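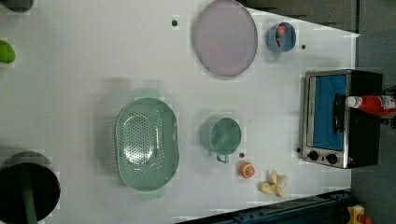
Fitzgerald Haddad asks whether a deposit paid on a furnished flat at Devura Court can be moved to another flat in the same building. It can, provided that the first tenancy has ended and the check-out report has been agreed by both sides. The other questions most often put to the lettings office are answered on this page.

Furnished Tenancies: Frequently Asked Questions

What does "furnished" include?
Each furnished flat is let with beds, seating, a table, curtains and basic kitchen equipment. The full list is set out in the inventory attached to the tenancy agreement. Bedding and towels are not supplied.

When will I receive the inventory?
A copy is handed over with the keys. Tenants have 3 working days to report anything missing, worn or damaged. Notes received after that time will be kept on file but may not change the opening record.

May I bring my own small appliances?
Yes. They must be in safe working order and must not be left plugged into extension leads overnight. Portable gas heaters and paraffin heaters are not allowed in any flat.

Where can I store items I do not need?
Storage lockers are on the lower ground floor of the Iren and Qin blocks. The charge is £137 a year, payable in advance. Lockers are let by waiting list and cannot be passed to another tenant. Furniture belonging to the landlord must stay in the flat.

Is cleaning charged at the end of the tenancy?
Only if the flat is returned in a poorer state than the check-in report shows, allowing for fair wear and tear. The standard charge for a one-bedroom flat is £156. Oven cleaning is included in this sum; carpet cleaning is quoted separately.

Who carries out repairs?
Repairs to the building and to listed items are arranged by Zarnel Lettings. Please report faults in writing, giving the flat number and a time when access is possible. Urgent leaks and loss of power should be reported by telephone at any hour.

How do I dispute a deduction?
Write to Lise Thibodeau, Tenancy Services, setting out the item, the sum and your reasons. Any photographs or receipts should be sent with the letter. Undisputed money is returned while the remainder is under review.

Can the rent be paid by two people?
Joint tenants may pay separately, but each remains liable for the whole rent. Please quote the flat number with every payment.

Enquiries: Tenancy Services, extension 444, from 9 am to 4.30 pm.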